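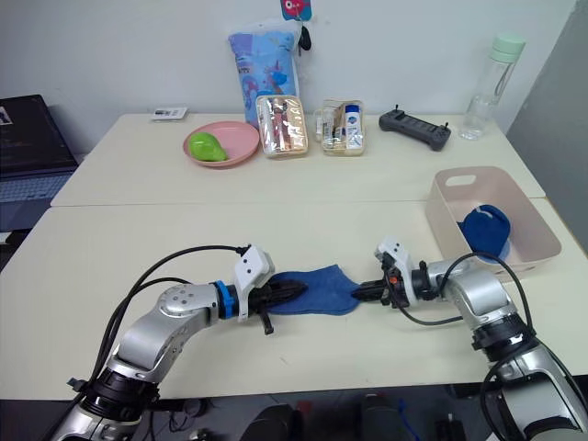 The navy cloth over the cream table, with the two clear pouches at the back.

I bought the Narley cloth in April to replace a pile of old tea towels I'd been using for dusting and drying up. It's sold as an all-purpose cloth and comes in one size. I chose navy because the pale grey one I had before showed every mark.

The fabric is soft and has a bit of drape to it. It creases if you leave it scrunched up in a drawer, and a quick shake doesn't get all of that out. I don't iron cloths, so mine usually looks a bit crumpled. If you want neat folded edges on the oven rail, the stiffer waffle ones from Rakent will suit you better.

For drying up it does a decent job. Glasses come out clear, though it left lint the first couple of times – wash it on its own before you use it. The colour ran slightly in that first wash and hasn't since. I do mine at 40 with no fabric softener, as the label says.

Dusting is where I use it most. It picks up well on laminate and doesn't leave streaks if it's only just damp. On dark timber it was less impressive, and I went back over the bookcase with something else. It's no good on greasy stovetops and I wouldn't bother trying.

Macarena Ojeda reviewed the same cloth on the Quiroga homewares page and found the hem came loose after a few months. Mine has been through the wash over 70 times and one corner has started to fray, but the stitching is holding.

I paid a fair price for a pack of 2 and would buy it again in the same colour. Four stars, with one off for the lint.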